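Rosel Home Sim Classroom Edition: a term with the after-school robotics club

Reviewed by Lionel Heywood

Our club gave up on physical arms two years ago. We had one, it spent most of its time waiting on a replacement servo, and 20 students can't learn much standing in line for a broken joint. Since last August we have used the Classroom Edition of Rosel Home Sim, which runs a simulated arm in furnished rooms on ordinary school computers.

Installation took one afternoon. The license server is a separate download called Anell, and it needs a port open that our district keeps closed, so allow time for that request. After that the software started on every machine except the two oldest laptops. Students log in with a class code and no email address, which our office liked.

The rooms are the best part of the package. Each one comes with walls, fixtures, furniture and some odds and ends, and students can move to any room in the apartment before they place the arm. My beginners spend their first two sessions only looking around and writing down which objects they think a gripper could pick up and which it should stay away from.
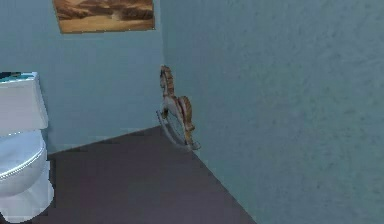 The bathroom corner, with the rocking horse against the side wall.

That worksheet led to better arguments than I expected. One group wanted to lift the horse by its neck and another wanted to push it by the rockers. The software lets you test both, and it keeps a log of each attempt with joint positions and contact forces. The log exports as a plain spreadsheet file. One pair ended the term with 1,693 rows and had to learn how to filter them, so I counted that as a lesson too.

Programming is done in blocks or in Python. The blocks are fine for reaching and gripping but have no proper loops, so students outgrow them in three or four weeks. The Python side is well documented up to the chapter on cameras, where the manual simply stops. I ended up writing my own two-page handout.

Speed depends on the room. Hard floors and plain walls run smoothly on our machines. Soft furniture is slower.
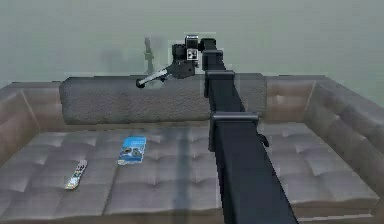
The living room is where my older students did their final project. The task was to bring the gripper over the sofa and stop above the bolster without touching it, then go on to the remote control. Getting over the bolster was mostly a matter of patience. The remote was harder, as it is narrow and lies at an angle, and students who had only practiced on square blocks had to rethink how they turned the wrist. Of the 5 teams, three finished. I would give this project two more weeks next time.

Support is handled by a reseller, Dresitz, by email only. Replies took a day or two and were useful. Saved projects are limited to 1,000 per school, and old ones have to be deleted one at a time, a tedious job at the end of term.

I also tried Tapia, which costs less and has better block programming, but its rooms are nearly bare and my students were bored with them quickly.

Good: varied rooms, clear logs, simple logins.
Bad: weak blocks, missing camera chapter, slow with soft furniture.

We have renewed for another year. I would recommend it for grades eight and up. For younger groups, wait until the blocks are improved.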